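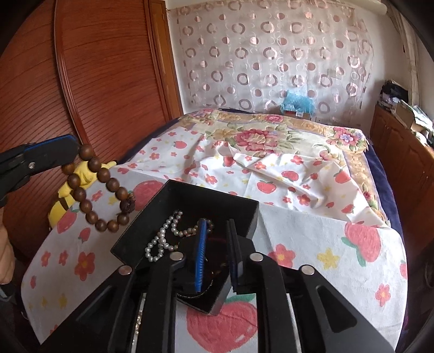

How to budget for a pair of hand-held grippers

Start with the jobs, and leave the catalogue shut for an evening. When Maeve Daly and I planned our set at Prastholm we wrote down every small task we wanted recorded in people's own homes — putting jewellery into a tray, folding a cloth, clearing a bedside — and only then looked at prices.

Step 1. Price for two hands. Plenty of tidying needs one gripper to hold and another to place, so get your quote for a pair from the beginning.

Step 2. Add the bits that wear. Finger pads come first on my list, and I'd put by 200 for spares before anything else. Bernardo Marinho forgot them in his first plan and had to go back for more money in April!

Step 3. Set aside a little for things to pick up. Beads, bangles and soft toys cost next to nothing, and you'll want a good mixture of slippery, squashy and fiddly.

Step 4. Ask for a loan pair and keep it for 7 days if the seller will let you. Tronell did, bless them, and we changed our order afterwards.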